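Lurnarley Shared Workshop: the tidying-up robot, a gallery

Hello again, and thank you for waiting so patiently for more pictures! A few of us at Lurnarley have been spending our evenings on a robot that can help with the small jobs round the house, picking bits up off the floor and dropping them in the bin, and it has grown into rather a bigger thing than any of us meant it to. We call it the Itinwood build, after the old sign over the workshop door, and the arm's stand was put together from offcuts that Granwood let us have for next to nothing (very kind of them, and we still owe them a cake).

The bin job has taken up most of July. It sounds such a simple thing, but the arm has to come over the rim at a sensible height, keep its fingers clear of the bag and let go in the right place, and each of those wanted its own evening or two of fiddling. We've now logged 900 practice moves, in 4 different starting positions, and the notebook is nearly full.
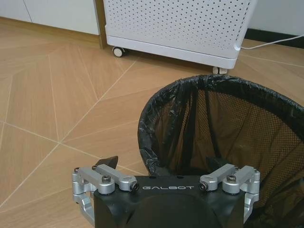 The gripper beside the mesh bin, seen from the wrist. Bag folded over the rim, fingers pointing up the picture, and those lovely silver linkages either side of the black housing.

The wrist view has been a great help to us, I must say. We used to stand at the side and squint, calling out "left a bit" to whoever had the keyboard, and now we can all crowd round the one screen with our tea and argue about it in comfort.

Next on the list is the cable run along the arm, which is still held on with tape, and then a slower approach for the last few inches. The spare fixings are in the Ó Dálaigh tin on the top shelf, so please put them back there if you borrow any! More pictures will go up when the cabling is done.

Page last updated 3 August 2024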